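Household Folding Collection Reaches 2,524 Accepted Recordings

The Manipulation Learning Group at the Plollgate Institute has completed the second phase of its household folding collection, bringing the number of accepted recordings to 2,524. The collection was begun last fall under the direction of Dr. Etelka Takács and forms part of the Monti project, a joint effort with partner laboratories in Eltville and Grondau.

The purpose of the collection is to give a learning system a broad set of examples of ordinary laundry work, performed by people with hand-held grippers in the places where such work is normally done. Earlier recordings were made entirely at a laboratory bench, with a gray mat and a fixed overhead lamp. Models trained on that material performed well at the bench and poorly elsewhere. A review carried out by Arturo Piras attributed most of the failures to changes in the surface beneath the garment, particularly where that surface was itself made of cloth.

The second phase was therefore moved into private homes. Members of the group and enrolled participants recorded in 13 residences, working on beds, sofas, ironing boards and dining tables. Beds received the greatest share of the recording time. A sheet has creases of its own, and the system must learn to tell these apart from the edges and folds of the item being handled. 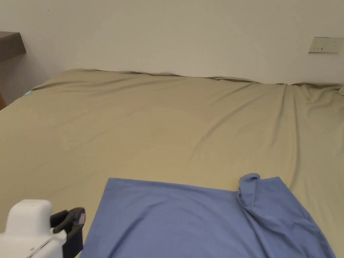 A blue garment on a bed during a folding recording, with the hand-held gripper at left.

Participants are asked to work at their natural pace and to leave the room as they would on any other day. Bedding is not smoothed or changed before a session. Each recording covers a single garment and ends when the folded item has been set down and released. Garments are then shaken out and dropped before the next attempt, so that no two recordings begin from the same arrangement.

Ross Kerr, who supervises the review of incoming material, reports that 170 recordings from this phase were set aside. The most common cause was a garment that left the camera's view before the final fold. Others were withdrawn after the gripper lost its position track, usually when a participant turned quickly toward a blank wall. Recordings in which a fold slips and is made again have been kept and labeled separately. The group considers these corrections to be of particular value, as the bench material contained very few of them.

Labeling is being carried out by Ha-neul Shin with the assistance of two graduate students. Each recording is divided into reaching, grasping, lifting, folding and release, and the start of every grasp is checked by a second reader. Disagreements have occurred mainly with sleeves and collars, where a fold may be made in several small movements and its starting point is open to interpretation. A revised labeling guide addressing these cases was circulated to the partner laboratories in May.

First results from the expanded collection are encouraging, although they remain limited. A model trained on both phases has been tested on 11 garments that do not appear in the training material. Short-sleeved shirts and hand towels were folded more reliably than before. Long sleeves continue to present difficulty, and fitted sheets have not yet been attempted. A full account of the tests will be submitted to the Monti steering board by Asuka Kuroda.

The third phase will extend the work to items folded by two people and will include recordings made under evening lighting. Staff and students who wish to take part may attend the briefing on Wednesday at 4 p.m. in the ground floor seminar room. Participants must complete the household consent form before equipment can be issued, and all adults living at the address are required to sign. Grippers on loan from the first and second phases should be returned to the equipment desk for calibration before the briefing.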